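Home | Projects | Methods notes | FAQ | Downloads | Contact

Pushing with a plain rod: questions we keep getting

23/10/2024, by the Skorkon methods desk

We wrote this page after the Zotgate results went round and people began asking us whether robots can now "tidy up with a stick". Our short reply is: a bit, on a good table. The longer replies follow.

What was the claim?

That an arm fitted with a straight rod, with no fingers and no suction, can learn to move small blocks to a requested spot from recorded practice runs. The request is typed in ordinary words, such as "move the red star next to the heart". The method is called Zotgate. We reran it ourselves at our Szabó site and did not rely on the published clips.

Why use a rod at all?

It is cheap and it makes failure easy to see. A gripper can hide a poor plan by simply holding on tight. A rod has to get to the correct side of the block and keep its line. We like it as a test. We are less sure it tells you much about kitchens or warehouses, whatever the press summary says.

How much practice data went in?

Our rerun used 700 recorded pushes, all steered by people. That is a small set. The original report used more but is vague on how many runs were thrown away first, and we would very much like to know. If you discard the awkward ones before training, your system never meets them, and neither do your readers.

Did it work?

We gave it 117 typed requests. It finished 38 of them with the right block in the right place and the neighbours left more or less where they had been. Count every case where the right block moved in the right direction and the score looks a lot better, and a version of that softer score is the one that has been quoted. We don't think it should be. If I ask for the heart to be moved and half the row goes with it, I haven't got what I asked for.

What makes it hard?

Crowding, mostly. A block on its own in open space is easy, and we would expect a decent hand-written script to manage it. Put the blocks close together and the rod has very little room to get in behind the one you want. Shape matters too. A star can swing round when it is pushed on one of its points, and a cylinder gives the rod only a thin line to press against.
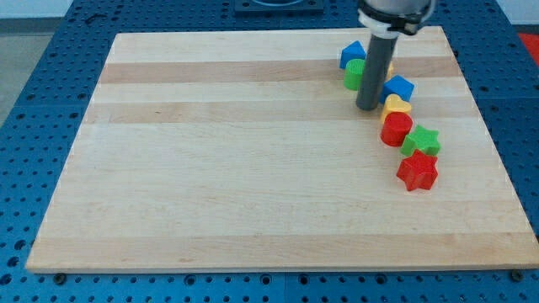
Rod just above the board, with the blocks in a close curve from the arch-topped blue one to the big red star.

Layouts like this one are where we would look first if someone hands you a success rate. Ask how many of the tests had blocks touching or nearly touching. In the write-ups we have read, that figure is either missing or sitting in an appendix.

Does it understand the words?

We doubt it, in any strong sense. With two stars on the board, one green and one red, it has to use the colour word, and often it did. But when we changed "star" to "the pointy one" results dropped sharply. It seems to have learned a set of phrases from the practice runs. That may be good enough for a fixed job. Please don't call it understanding in the grant application.

Does the camera lose sight of things?

Yes. The rod gets in the way of its own view. A yellow block behind it may show as no more than a narrow edge, and the system then has to guess where the rest is. A second camera would probably help. We haven't tested that, so treat it as a hunch.

Would it work on my table?

Don't count on it. We tried a different board with a slightly rougher surface and stopped after 2 days because the pushes kept falling short. More practice runs on that board might fix it, but then you are paying for the data again each time the furniture changes.

How does it compare with Amton?

Amton is the older planner, written by hand, with no learning in it. On spread-out blocks we could not tell the two apart. On crowded ones Zotgate was ahead, though our sample there is too small to argue over.

Can I have the recordings?

The pushes and the full list of requests, failures included, are under Downloads. We plan to add a rerun with fresh layouts in April. If you get a better score than ours, send us the layouts along with the number.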